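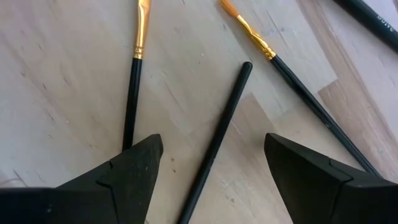

Edge-glued panel is a solid wood sheet made by bonding narrow strips side by side along their long edges. It is used for tabletops, shelving, stair treads and workbenches. Strips come from different boards, so color varies across a finished panel; on a pale tabletop a single tan strip between lighter ones is common, and the seams remain visible as straight lines across the surface. Graders treat such variation as an appearance matter with no effect on strength.

Manufacture
Lumber is dried, ripped to width and planed on the edges shortly before gluing. Clamping time depends on the adhesive and the shop temperature. Panels made by Graneno are commonly 42 millimeters thick for benches and 19 millimeters for shelving. In butcher-block work the strips are long and narrow, and the top is usually finished with oil or hard wax.

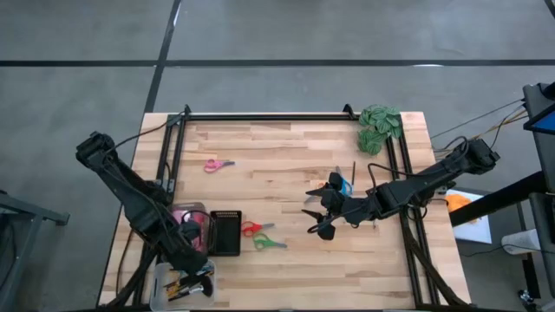 Movement
Panels swell and shrink across the grain as humidity changes. Fasteners are set in slotted holes to allow for this. Marta Bilyk recommends sealing both faces equally, as a panel finished on one side only tends to cup.

See also
Plywood
Finger joint
Cross-laminated timber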